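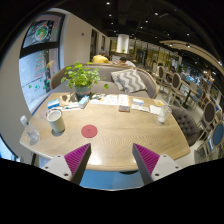

**Can I put hot drinks in a Clellus bottle?**

Let the drink cool to lukewarm first. The bottle is made for cold water, juice and dry food, and the body can go soft if it is filled straight from the kettle. Use a mug for coffee and tea.

# Clellus screw-top bottle

A clear plastic bottle with a white screw lid for the table, the desk or the fridge door. The neck is wide enough for a bottle brush and most ice cubes. The lid has no straw, spout or flip top, so there are no small parts to lose.

Sold singly or in a pack of 2. Lids are sold separately under part number 222.

## Sizes

| Size | Holds | Good for |
|---|---|---|
| Small | 400 ml | desk, lunch bag, nuts and raisins |
| Large | 700 ml | shared table, fridge door, dry pasta |

Both sizes take the same lid. If you already have a lid from a Ferine bottle, it will not fit. The thread is coarser on ours.

## On the table

The bottle has a flat base and stands by itself. When it is filled with cold water on a warm afternoon, moisture collects on the outside and runs down to the base. On bare wood this leaves a ring after an hour or two. Put it on a coaster, or wipe the base before you set it down. Oiled tables mark faster than varnished ones.

Any round coaster with a flat top will do. Cork is fine. Coasters with a raised lip hold water against the base, and the bottle may lift the coaster with it when you pick it up.

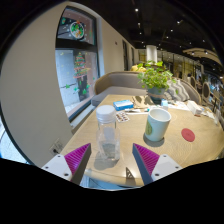
Ilango Naidu wrote to say that he keeps the small one at his place at the table all day and refills it from the tap, and that the lid is easier to open if you don't crank it down. He would like to see a third size between the two.

We have no third size planned. He is right about the lid. It seals with a soft ring inside the cap, and hand tight is enough. If it drips when laid on its side, take the lid off, check that the ring is seated all the way round, and close it again. Forcing the lid pushes the ring out of its groove.

## Cleaning

Wash the bottle before first use. Warm water and dish soap are enough for everyday cleaning. The body may go in the top rack of the dishwasher. Wash the lid by hand.

For a smell that stays after juice, fill the bottle with water and a spoonful of baking soda and leave it overnight with the lid off.

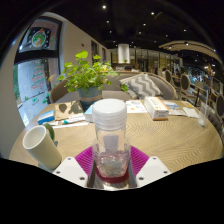 Rinse twice in the morning and let it dry upside down on a rack. Do not use scouring pads. They scratch the plastic, and a scratched bottle looks cloudy even when it is clean. Store it dry with the lid resting loosely on top.

## The lid
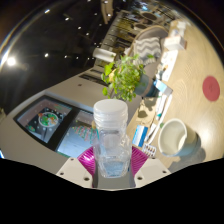
Most questions we get are about lids, usually from people trying to match an old one. Look at the cap from the side before ordering. Ours is flat on top and milky white, and you can make out the threads running round it just below the top edge, as on the closed jar next to the plant. A domed lid, or one with a loop, belongs to another maker. Replacement lids come with the sealing ring already fitted.

## Availability

Clear body with white lid only. The tinted version was dropped in May and will not be restocked. Dufour stocks both sizes and the pack of 2. Flitura carries the large size and the spare lids.

Returns are accepted on unused bottles. A cracked lid is replaced free if you send a photo of the crack along with your order number.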